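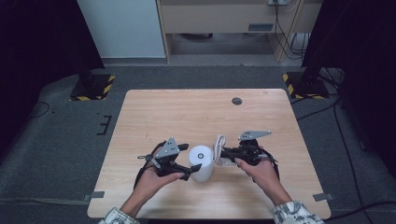

Could the zero check be moved ahead of the table check, asked a reader of the previous issue, so that a faulty gripper is found before the table is lined up? It could not. The zero values are read against the table position, and a pair zeroed on a table that is then moved has to be zeroed again. The order below is unchanged. The wording of 4.3 and 4.5 has been tightened.

February 2021
Cellden Technical Documentation, Sokorska

4 Setting up the hand-held gripper station

This section covers the Wasar hand-held gripper pair when used at a table station. It applies to first installation, to any station that has been moved, and to a station returned to use after a repair. For the recording software, see section 6. For spare parts, see section 9.

4.1 Before starting

The work needs one person. The same person should carry out 4.3 to 4.5 without a break.

Have ready:
- the gripper pair, left and right
- the white check cylinder
- the hex key supplied with the pair
- a steel rule
- a dry lint-free cloth
- the station log

Switch off the station at the isolator before connecting or disconnecting any cable.

CAUTION: The fingers close with the hand and have no force limit. Keep fingertips behind the finger pivots whenever the handle is being squeezed.

4.2 Table and floor

1. Check that the table has not moved. Grey tape strips are placed near the front corners of the table. If a corner does not meet its strip, move the table to the tape. Do not move the tape to the table.

2. Press down on each corner in turn. If the table rocks, adjust the foot at that corner and return to step 1.

3. Clear the working area of the table top. Wipe it with the dry cloth. Do not use polish or spray cleaner.

4. Check the stand bases behind the table. The yellow and black tape on each base must be whole, with no raised ends. Replace tape that has lifted.

5. Follow each floor cable by hand from the stand to the supply. A cable must not pass under a table foot or a stand base.

6. Draw the side curtains to their marked positions.

NOTE: The grommet hole in the table top is for service cables only. It is not a reference point and no measurement should be taken from it. At the Gauthier installation it was used as one, and the station had to be set up a second time.

4.3 Inspecting the grippers

Inspect each gripper before it is worn. Start with the left.

1. Hold the gripper by the body and look at the metal plate on top. The plate must be flat and must not move when pushed sideways with a thumb. If it moves, tighten the plate screws a quarter turn at a time, working across the plate.

2. If a plate is bent, take the gripper out of use. Do not straighten a plate. A straightened plate will pass a visual check and still give a false angle. Order the replacement under part number 474.

3. Squeeze and release the handle slowly over its full travel. The fingers must open by themselves when the handle is released. Slow return is usually caused by dust at the pivots. Clean with the cloth and try again. Do not oil the pivots.

4. Open the fingers fully and measure the gap at the tips. It must be 80 mm, within 2 mm either way. If it is not, see 4.6.

5. Pull the strap firmly at both fixings. Replace a strap that is frayed or that slips under load.

6. Repeat steps 1 to 5 for the right gripper.

4.4 Fitting the grippers to the hands

1. Put on the left gripper first. Pass the hand through the strap and take hold of the handle.

2. Adjust the strap until the gripper stays with the hand when the grip is relaxed. The strap must not press on the wrist.

3. Put on the right gripper in the same way. Ask a second person to set the strap if it cannot be reached.

4. Check that loose cuffs do not reach the moving parts. Fold them back if they do.

5. Let both straps hang clear of the fingers. A strap end caught in a linkage will stop the handle short of full travel, and the fault is easily mistaken for a worn pivot.

6. Open and close both grippers a few times away from the table.

4.5 Two-handed check

The check shows whether the two grippers agree on the position of one object. It is done with the white check cylinder and nothing else.

1. Stand the cylinder upright near the middle of the table.

2. Stand or sit square to the front edge. Bring the grippers in from left and right, with the fingers of each pointing towards the cylinder.

3. Stop just short of contact and hold still until the software shows a steady reading for both sides.

4. If one side does not settle, lower the gripper and check that the top plate is not covered by a sleeve or by the other gripper. Repeat from step 2.

5. Close on the cylinder from both sides with light pressure. The cylinder must not tip or slide. Hold, and record the reading.
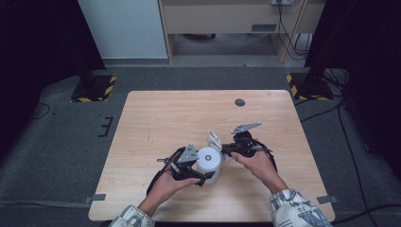 6. Open both grippers together and draw them straight back. If the cylinder moves as the fingers leave it, discard the reading and start again from step 1.

7. Repeat until the log holds three good readings in a row.

8. Compare the left and right positions. The difference must not be more than 2 mm in any reading. If it is, repeat 4.3 for both grippers before changing any setting in the software.

NOTE: A cylinder with a dented wall or a crushed end must not be used for the check. Do not substitute a cup, a bottle or a roll of different diameter. The reference size is stored in the software and cannot be changed from the station.

4.6 Adjusting the finger gap

1. Take the gripper off the hand and lay it on the table with the fingers open.

2. Slacken the stop screw at the rear of the linkage by half a turn.

3. Set the gap against the steel rule.

4. Tighten the stop screw while holding the fingers still. Measure again.

5. Work the handle through ten full strokes and measure a third time. If the gap has changed, the stop screw is worn and must be replaced.

CAUTION: Do not adjust the gap while the gripper is being worn.

4.7 Routine care

Inspect the pair as in 4.3 at the start of each shift. Carry out the two-handed check after every 1,000 closings, and at any time if a gripper has been dropped. The closing count is shown on the status page and is kept separately for left and right. Use the higher of the two.

Enter in the log the closing count, the three readings, any part replaced and the initials of the person who did the work. Sheets from before December follow the old column order and should not be copied forward.

Store the grippers with the fingers open and the straps unfastened.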